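# The Quiet Man of Loncombe Makes Some Noise

Iñaki Salcedo has been a member of the Harbor Party for 31 years and has resigned from it 4 times, always by letter, always in the same green ink. The fifth letter, the one that arrived on March 16, 2024, did not resign. It asked the party to resign from him.

The phrasing puzzled headquarters. It puzzled Salcedo too, when I read it back to him over lunch in Loncombe. "I was tired," he said, and ordered the fish.

What set him off was the candidate list for the regional council. Salcedo had expected second place. He got tenth, one spot below a man who had joined the party in order to use its parking lot. The leadership called this "generational renewal." The man with the parking space is 68.

Harbor's chairman, Mārtiņš Navickas, runs the party the way some people run a family restaurant: everyone is welcome, no one sees the books, and the menu never changes. He took over after the Vaher split, when half the members walked out over ferry subsidies and the other half walked out over the first half. He has held things together ever since by scheduling meetings at hours when his critics are asleep.

The list went through at one of these. Under party rules a vote needs ten delegates in the room. The minutes show exactly ten, including a delegate from Filtby who was, by his own cheerful account, at his sister's wedding.

"I'm flattered to have been so active," he told me.

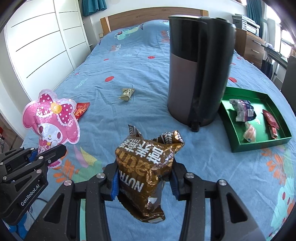

## A letter, then another letter

Navickas answered Salcedo with a notice of suspension. Salcedo answered the notice by pointing out that only the full assembly can suspend a founding member. Navickas replied that Salcedo was not a founding member, having missed the founding by an afternoon. Old photographs were dug up. In one of them a sleeve is visible behind a curtain, and both camps now claim to know whose it is.

By then 230 members had signed a petition to bring Salcedo back. A good many had also signed the petition to keep him out, which was going around the same bar.

The voters, meanwhile, have other things on their minds. The bridge road is still closed. The old Britumetti plant still has no buyer, though every party has promised one, and Harbor has promised two. At the bus stop opposite the plant I asked a woman with three grocery bags whether she was for Salcedo or Navickas. She wanted to know which one was in charge of the bus.

The assembly meets in June. Navickas has booked the small hall. Salcedo has booked the large one, next door, for the same evening, and says there will be sandwiches.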